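Aménagement des locaux partagés, notes de cours
Séance 6 : la table du milieu, le rangement dessous, et ce qu'on raconte sur les deux

Ces notes reprennent la séance et complètent le polycopié, qui reste la référence pour le vocabulaire. Celles et ceux qui étaient absents liront d'abord le chapitre sur les circulations, sans quoi la deuxième partie paraîtra arbitraire.

1. Le point de départ

Je repars du principe que la plupart d'entre vous ont recopié dans le devoir précédent : « une surface dégagée est une surface efficace ». On la trouve chez Kemley, dans le petit guide de Carroll, et dans à peu près toutes les brochures de fournisseurs de mobilier. Je voudrais qu'on cesse de la répéter sans la regarder. Dégagée à quel moment de la journée ? Efficace pour qui, et pour quelle tâche ? Une table de réunion vide à 8 heures du matin prouve qu'aucune réunion n'a commencé. Une paillasse vide peut vouloir dire que tout est rangé, ou que tout a été poussé dans la pièce voisine, ce que les plans ne montrent pas.

Kemley a au moins l'honnêteté de définir son terme : est dégagée, pour lui, une surface dont le contenu tient dans une seule main. Carroll ne définit rien et recommande quand même. À l'examen, une réponse qui emploie le mot sans le définir perdra des points.
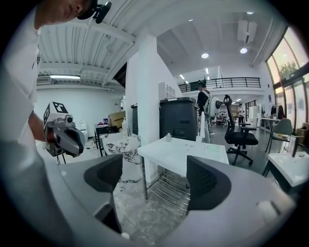
Le mobilier central pose une question que les manuels traitent en deux lignes : faut-il vraiment une table au milieu ? L'argument habituel est qu'on peut en faire le tour. Il est exact, à condition qu'on ait besoin d'en faire le tour, et j'attends toujours qu'un dossier le démontre. Prenez la table rectangulaire blanche de cette salle. Un petit flacon transparent près d'un coin, une feuille vert pâle posée à droite, rien d'autre sur le plateau. Par la définition de Kemley, elle est dégagée. Est-elle utile pour autant ? On n'en sait rien, et le critère ne permet pas de le savoir. Dessous, il y a un casier métallique chromé à barres horizontales, et c'est de lui qu'il faudrait parler : si le rangement bas absorbe ce qui traînerait dessus, le mérite lui revient, et la table passe pour exemplaire à bon compte. Je précise que je n'affirme pas que ce soit le cas ici. Je demande comment vous le vérifieriez.

2. Le rangement sous plateau

Les avantages cités partout : on récupère un volume perdu, on garde les choses près du poste, on évite un meuble de plus contre le mur. Je vous accorde le premier. Le deuxième dépend de la hauteur à laquelle on se baisse et du nombre de fois par jour. Le troisième est souvent faux, car le meuble contre le mur est acheté quand même, un an plus tard.

Les inconvénients, dont les catalogues parlent moins :
- les genoux, si quelqu'un doit s'asseoir à cette table ;
- le nettoyage du sol, qu'on abandonne vite sous un casier posé directement dessus ;
- la visibilité, puisqu'un objet placé au fond sera racheté avant d'être retrouvé.

Sur ce dernier point, Njoroge Kaijage a apporté le relevé qu'il avait fait dans l'atelier de Bridoslow pour son mémoire. Il a vidé les rangements bas et trié le contenu avec les utilisateurs, en leur demandant pour chaque objet quand ils s'en étaient servis. Sur environ 500 articles, une bonne part n'évoquait plus rien à personne. J'ai fait à Njoroge la même remarque qu'en séance : demander aux gens de quoi ils se souviennent mesure leur mémoire. Un fusible de rechange dont on a oublié l'existence reste un fusible de rechange le jour de la panne. Son travail est sérieux, la conclusion qu'il en tire (tout supprimer au-dessous du genou) va trop loin.

3. Sièges, poubelles et autres choses mobiles

Un plan d'aménagement représente les meubles fixes avec soin et les meubles mobiles au hasard. Or ce sont les mobiles qui font la gêne. Une chaise de bureau à roulettes occupe sur le papier un petit rond. Dans la pièce, elle occupe ce rond, plus le recul de la personne qui se lève, plus l'endroit où elle a été abandonnée. Même chose pour un grand bac à couvercle : l'endroit où on le met est rarement celui où l'on produit les déchets, et on le choisit le plus souvent parce qu'il y avait un poteau ou un angle libre.

Exercice rapide, à faire dans un local que vous fréquentez. Notez la position de tous les objets mobiles le matin, puis à 18 heures. Reportez les deux relevés sur le même plan. Ne corrigez rien, ne rangez rien entre les deux, ne prévenez pas les occupants. Kacper Kaczorowski l'a essayé dans la salle de lecture et a trouvé que les chaises revenaient presque toutes à leur place. Il en déduit que la salle est bien conçue. Peut-être. Il se peut aussi que les gens l'aient vu passer avec son carnet.

Une question posée en séance : faut-il compter les portants à vêtements parmi les meubles mobiles ? Oui s'ils ont des roulettes et qu'on s'en sert. Un portant qui n'a pas bougé depuis l'hiver est une cloison, traitez-le comme telle.

4. Les appareils hauts

Dernière catégorie, la plus mal documentée. On appelle ici « appareil haut » tout équipement qui dépasse la hauteur des yeux et qu'on ne déplace pas seul. La méthode Grerken, que plusieurs d'entre vous citent avec une confiance que je ne partage pas, veut qu'on les place en premier et que le reste s'organise autour. Sur un plan vierge, pourquoi pas. Dans un local existant, personne ne part d'un plan vierge : l'appareil arrive après la table, après les armoires, et il va là où passe la prise.
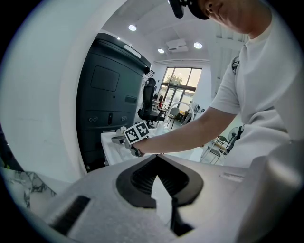

Grerken demande aussi une bande libre devant la façade, toujours la même, quel que soit l'équipement. C'est commode pour dessiner et peu défendable. La largeur utile dépend de ce qui s'ouvre et dans quel sens, de la posture de la personne qui s'en sert, et du passage éventuel de quelqu'un derrière elle. Deux appareils du même encombrement peuvent réclamer des dégagements très différents. Je préfère un dossier qui mesure mal un cas réel à un dossier qui applique bien une valeur dont personne ne connaît l'origine. J'ai cherché cette origine ; la première édition renvoie à une note interne, la seconde renvoie à la première.

À retenir tout de même de Grerken : l'ordre de lecture. Partir de ce qui ne bougera pas, aller vers ce qui bouge, finir par ce qu'on porte à la main. Pour relever un local, c'est pratique. Pour le concevoir, j'ai des doutes, et je les maintiens malgré la discussion.

5. Travail à rendre

Choisissez un local partagé de moins de 30 mètres carrés, occupé, et dont vous pouvez obtenir l'accès. Rendez :
- un plan coté, meubles fixes seulement ;
- un calque avec les deux positions des objets mobiles (exercice de la partie 3) ;
- une page sur la surface centrale, s'il y en a une, avec votre propre définition de « dégagée » ;
- une critique d'une recommandation tirée de Kemley, Carroll ou Grerken, à partir de ce que vous avez mesuré.

Le travail se fait par groupes de 2. Pas de rendu en couleur, pas de perspective. Les photos sont admises si elles servent à établir quelque chose que le plan ne donne pas, et dans ce cas dites quoi, en légende. Une photo prise juste après le ménage ne m'apprendra rien sur l'usage du lieu, indiquez donc l'heure.

À rendre en mai, au secrétariat, en version papier. Les groupes qui souhaitent travailler sur Bridoslow s'adressent d'abord à Njoroge, qui a les cotes de l'atelier et connaît les horaires.

Lecture pour la séance suivante : Carroll, chapitre sur les seuils. Le lire crayon en main et relever chaque « il est bien connu que ».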